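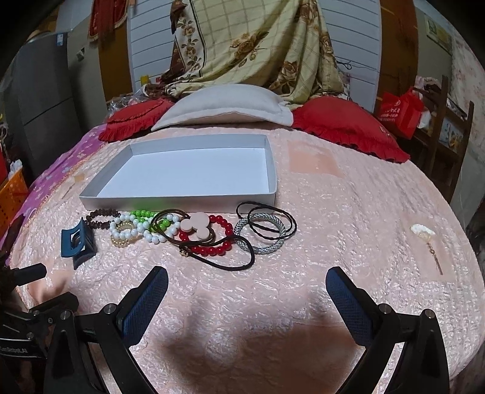
수집을 시작하기 전에 물건을 어느 정도까지 흩어 놓아야 합니까?
물건끼리 겹쳐도 되지만, 각 물건의 일부가 위에서 보이고 집게가 들어갈 틈이 한쪽에는 있어야 합니다.

3강 가정 환경 정리 작업의 수집 규칙
담당: Mandla Hlongwane
2022년 9월 30일 금요일 배포

1. 적용 범위
이 규칙은 손에 드는 그리퍼로 작은 장신구를 상자에 옮겨 담는 작업에 적용한다. 침대나 소파처럼 푹신한 면도 작업면으로 인정한다. 책상 위 작업은 2강 유인물을 따른다.

2. 작업면과 상자
상자는 뚜껑 없이 위가 트인 얕은 것을 쓰고, 시작할 때 비워 둔다. 물건은 작업자 쪽, 상자 앞에 한 줄로 늘어놓는다. 이불은 완전히 펴지 않아도 된다. 잔주름은 허용하고, 상자가 기울 정도로 솟은 부분만 눌러 준다. 베개는 손 움직임을 막지 않는 먼 쪽에 둔다.

3. 물건 배치
구슬 팔찌는 서로 닿거나 포개져도 된다. 흰 팔찌가 초록 팔찌 위에 걸친 정도가 알맞은 난이도이다. 머리끈이 팔찌 위를 가로지르는 배치도 포함한다. 집게핀은 세워 두어도 된다. 줄을 팔찌 안으로 꿰어 묶는 것은 금지한다. 한 회가 끝나면 순서를 바꾸어 다시 놓는다.

4. 집는 순서
위에 얹힌 것부터 집는다. 아래에 깔린 팔찌를 먼저 당기면 위의 것이 딸려 와서 한 동작에 두 물건이 기록된다. 그런 회차는 지우지 말고 '동시 이동'으로 표시한다. 얇은 끈은 고리 부분을 집고, 장식이 달린 머리끈은 장식을 피해 끈을 집는다.

5. 속도와 힘
한 회의 제한 시간은 60초이다. 집게 끝이 이불을 누르며 끌리지 않게 한다. 천이 함께 물리면 그 자리에서 벌려 놓고 다시 집는다. 상자 벽에 물건을 부딪쳐 떨어뜨리지 말고, 바닥 가까이 내린 다음 벌린다.

6. 주변 환경
방 안의 가구와 걸린 천은 치우지 않는다. 생활 공간의 배경은 그대로 기록하는 것이 원칙이다. 다만 이름이나 주소가 적힌 종이, 가족사진은 시작 전에 옮긴다. 거주자의 서면 동의가 없으면 수집하지 않는다.

7. 기록
회차 번호, 작업자, 물건 목록, 실패 사유를 Brurnell 양식에 적는다. 한 장소에서 최소 40회를 채운다. 쉬는 시간은 회차 사이에만 둔다.

과제
자기 집의 작업면 하나를 골라 2항과 3항에 맞는 배치도를 그려 올 것. 물건은 집에 있는 것을 쓴다. 다음 시간에 4항의 순서를 조별로 정한다.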